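Why Does Metal Shine?

Look at the back of a spoon and you can see your own face, a bit stretched. Look at a plastic fork and you can't. Both are smooth. So what is different?

It starts with light. Light comes from the sun or a lamp, hits things, and bounces off. Some of that light goes into your eyes, and then you see the thing.

Metal sends back most of the light that hits it. If the metal is very smooth, the light all bounces the same way, like a ball off a hard floor. You get bright white lines called highlights, and sometimes a reflection.

Now think about old metal. Pans, slides and metal bins get scratched when things rub on them. Each scratch is a tiny ditch. Light that lands in a ditch bounces off at a different angle. With lots of scratches, the light goes every which way and the metal looks dull and gray.

Plastic and rubber work another way. Their color comes from the part of the light they send back. A green fork sends back mostly green light and soaks up much of the rest.

Color can bounce too. Put a yellow toy on a metal tray, and the metal near it may look a little yellow. 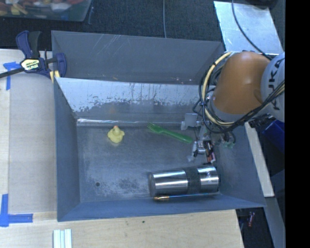 A steel tumbler, a green fork and a rubber duck in a metal bin. Find the faint yellow patch near the duck.

Try it yourself

You need 2 spoons, one new and one old, and a flashlight. Make the room dark. Shine the light on each spoon and look for the highlights. Which spoon has the sharper ones?

Words to know
Reflect: to bounce light back
Highlight: a bright spot on a shiny thing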